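Squeaks, Scuffs and Sticking Doors: Workshop Notes on Floors and Interior Woodwork
by Amancay Painemal

Most of the questions that reach the Trivdale tool library between fall and spring concern wood that has moved. Heated indoor air dries boards out and they shrink. Damp summer air swells them again. A house that was silent in August creaks by December. The notes below cover the repairs people ask for most, in the order I would do them.

Find the cause before buying anything

A squeak is two surfaces rubbing. The usual pairs are board against board, board against subfloor, subfloor against joist, and nail shank against the hole it sits in. Each needs a different repair. Filling gaps with powder does nothing for a loose subfloor, and screws do nothing for two boards rubbing at the tongue.

Have a second person walk slowly while you kneel with one palm flat on the floor. Movement under the palm means a fastening problem. Sound without movement usually means friction between boards. Mark each noisy point with painter's tape and write on the tape which kind it is. Work in the evening, after 7 p.m. if the street is busy, when small sounds are easier to place.

If there is a basement or crawl space, look from below at the same time. A visible gap between joist and subfloor that opens and closes under a footstep settles the matter.

Friction between boards

Vacuum the joint with a narrow nozzle. Work powdered graphite or plain talc into the seam with a dry brush, lay a cloth over it, and step on the joint until the powder drops. Wipe off the rest. Graphite lasts longer but leaves gray marks on light finishes. Talc is the safer choice on maple or ash, and it is slippery on the surface, so wipe twice.

Do not use cooking oil or spray lubricant. Both soak into bare edges and will keep a later coat of finish from bonding.

Loose boards and loose subfloor

From below, a thin shim coated with wood glue and slid into the gap is enough for a small movement. Push it in by hand until it stops. Hammering it lifts the floor and moves the squeak to the next joist.

From above, drill a pilot hole through the board at a slight angle and drive a trim-head screw into the joist. The pilot should be a little narrower than the shank. Set the head just under the surface and fill it with colored putty after the finish has been cleaned. The Grumis joist finder on loan from the library reads well through 3/4 inch flooring. It is less dependable through tile or over old felt, and there I drill a test hole inside a closet.
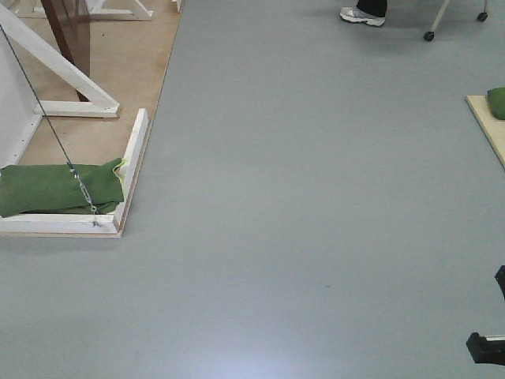

Where a long run is loose, start at the wall and work toward the middle of the room. Starting in the middle can trap a small hump between two tight areas, and it is tedious to take out.

Check for pipes and cable before any screw goes in. Heating lines in older houses often cross joists directly under the boards. If you cannot see the underside and have no drawing of the heating system, stop and get someone to trace the lines first.

Scuffs, scratches and dents

Rub marks from shoe soles come off with a clean white pencil eraser or a dry microfiber pad. If the mark stays, use a little mineral spirits on a cotton rag, in a ventilated room, and test the finish in a corner first. Wax finishes will dull and need to be rewaxed over the spot.

A scratch that cannot be felt with a fingernail is in the finish only. Clean it and rub on a thin coat of the same finish with a folded cloth. A scratch that catches the nail has reached wood. Fill it with a hard wax stick slightly darker than the floor. A lighter repair shows from across the room - a darker one reads as grain.

A dent is compressed wood and can often be raised. Lay a damp cotton cloth on it and touch the cloth with the tip of a warm iron for three seconds. Lift, look, repeat. This works on bare or oiled boards. On polyurethane the steam cannot reach the wood and may cloud the coating. 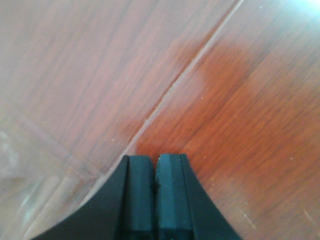
Check the direction of the grain before sanding or filling.

Sanding small areas

Always sand along the board. Scratches across the grain are hard to see on bare wood and very easy to see once stain is on. For a patch repair, begin at 100 grit, go to 150, and stop there unless the maker of the finish says otherwise. Polishing a floor to 220 or beyond closes the surface and stain takes unevenly.

Use a flat cork block. Fingers behind the paper dig troughs in the softer parts of the grain. Feather the edge of the patch a few inches into the surrounding finish, then vacuum, wipe with a barely damp cloth, and wait for the surface to dry fully.

Finish brands differ more in drying time than in durability. I keep Sedgwick satin on the shelf for patches because it levels well from a rag. Anything that matches the sheen already on the floor will do. Sheen mismatch is more noticeable than color mismatch, particularly near windows.

Oily rags can heat up and ignite on their own. Spread them flat outdoors until stiff, or put them under water in a lidded metal can.

Doors that rub

Close the door slowly on a strip of carbon paper, moving the strip around the edge. It marks the tight spots. Before planing, tighten every hinge screw. A top hinge that has pulled loose by the thickness of a card will drop the latch corner far enough to bind.

If a screw spins without biting, take it out, pack the hole with glued hardwood slivers, let them set overnight, trim them flush and drive the screw again. In a heavy door, replace one screw in the top hinge with a 3 inch screw that reaches the framing behind the jamb. Tighten it gradually and check the gap after each half turn.

Plane only what still rubs. Take the door off its hinges, stand it on edge, and work from the corners toward the center when cutting across the end of a stile, or the far edge will split out. Seal the bare wood the same day. Unsealed edges draw in moisture and the door will be tight again next summer.

A paneled door needs room for its panels to float. Do not glue or caulk the panel edges to stop a rattle. A thin bead of paste wax run into the groove quiets most of them and still allows movement. 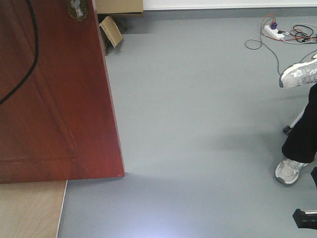

Should I plane a door in summer or in winter?
Wait for winter if the door can still be used. Wood is at its narrowest then, and a gap cut in July will often look too wide by January. If the door will not close at all, take off the least you can in summer and recheck it once the heating has been on for a month.

Latches and strike plates

When the door closes but does not click, the latch is missing the strike. Color the latch with a grease pencil, close the door, and look at where the mark lands. If it is off by a small amount, file the opening in the plate. A flat needle file removes enough metal in a few minutes. If it is off by more, move the plate and fill the old screw holes first, or the new screws will wander back into them.

Graphite is correct for the lock cylinder. For the latch bolt, use a dry wax such as the Astard stick or the stub of a candle. Oil collects dust and turns to paste.

Keeping the problem small

Hold indoor humidity between 35 and 50 percent if the house allows it. A cheap hygrometer on an inside wall is accurate enough. Keep it away from vents and outside doors.

Put felt pads under chair legs and change them when grit is embedded in the felt. Mop with a well-wrung pad, never a wet one, and dry along the seams. A 500 milliliter spray bottle of cleaner should last a small apartment the whole winter. If it runs out sooner, too much is going on the floor.

Tape marks left from the squeak survey should come up within 13 days. Painter's tape left longer than its rated time can lift a soft finish along with the adhesive.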